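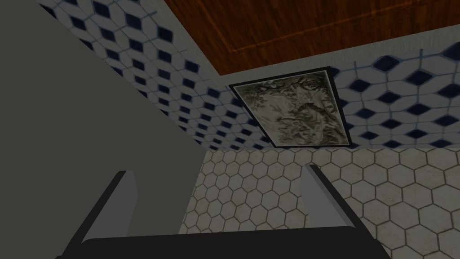 What does a planner do when the camera can't see the goal? It plans to look first, and only then plans to reach.

That little answer took me years to take seriously, and it's what Chapter 5 is all about! I used to write planners that assumed the whole room was known before the first joint moved (lovely math, terrible robots). In a simulator like Sonelura you can get away with it for a while, because the true pose of everything is one function call away.

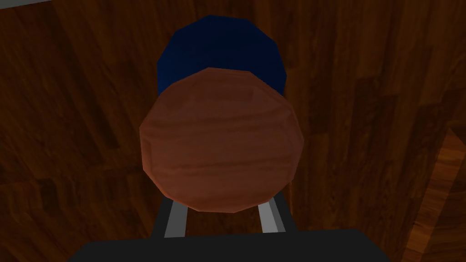

Volker Wiegand read an early draft and objected that hiding the true poses from beginners makes their first planner miserable to debug. Fair enough, so we'll keep them switched on for the first 3 exercises and then take them away.
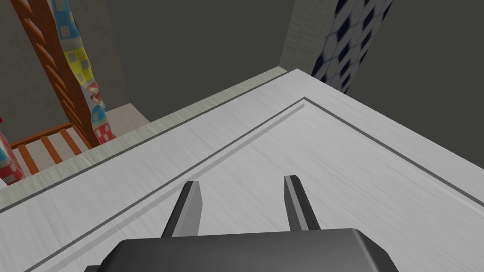 After that your code gets wrist camera images and joint angles, and you'll write the belief update yourself. Keep your Chapter 3 code handy, we start from its transform tree.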